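Home Reviews Guides Contact
Search this site

Dirken fingertip set, reviewed
By the Hosholm workshop page - May 16, 2020

I put off buying these metal fingertips for far too long, and I'm so glad I finally gave in! We use our gripper on thin mesh clothing, and setup took me eight minutes with two screws a side (plus a cup of coffee).
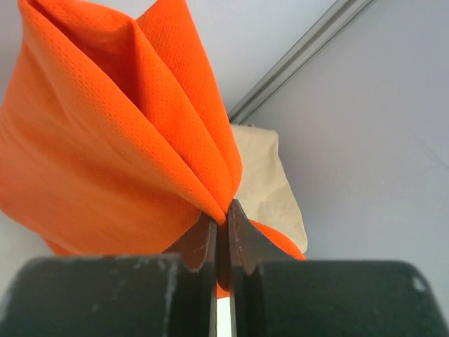 Do set the gap with the thinnest cloth you handle - I started with a thick one and had to go back. Wipe the tips and check the screws every five days. The old Pruder pads were kinder to knits, I'll admit, but I wouldn't go back to them for mesh.

Older reviews Next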